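Lakmal Cassim
Thread on clearing off my table, which has taken three evenings and taught me very little.

The table came from Stodik, flat-packed, in a box that weighed more than my first car. White top. I wanted white because the lady in the catalog had a white one, with a single pear on it, and she looked rested.

I do not own a single pear. I own mail, chargers, a sewing kit and 38 takeout menus from places in Ramdale, at least half of which have closed. (Rest easy, Costa's Noodle Barn.)

First evening: moved everything from the table to the couch. Sat on the floor. Called it a night around 9.

Second evening: the menus went in the recycling. I kept three for sentimental reasons and one because it had a phone number on the back in my own handwriting. No name. I haven't called it. 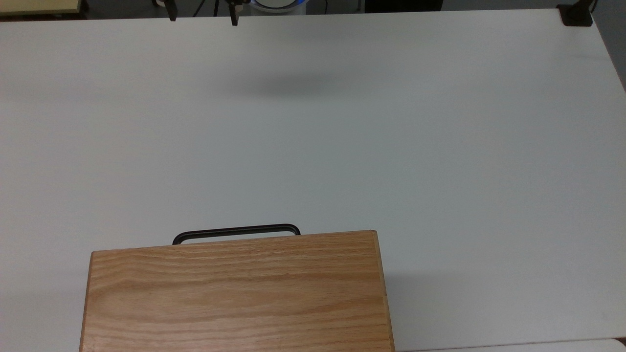

My rule for the third evening was that anything staying on the table had to earn its spot. The wooden box made it through on looks alone. I could stare at that grain for a whole phone call with the insurance people, all those dark wavy streaks, and the black handle means I can pretend I'm about to carry it somewhere. The stuff along the far edge is still under review.

Bremico sells a "desktop calm system" for this kind of problem. It's trays. It's 970 dollars' worth of trays if you get the whole set, and I know that because I had the whole set in my cart at 1 a.m. – then I remembered I'd need somewhere to put them.

My sister asked why I don't just use drawers. I have drawers. The drawers are how we got here.

Things I learned about white tables in May, with the windows open: pollen is yellow, and it comes back 20 minutes after you wipe.

Still, I ate dinner there last night with both elbows out. Soup, on a plate, with a napkin. Very grand.

The couch is a separate thread. Please don't ask about the couch.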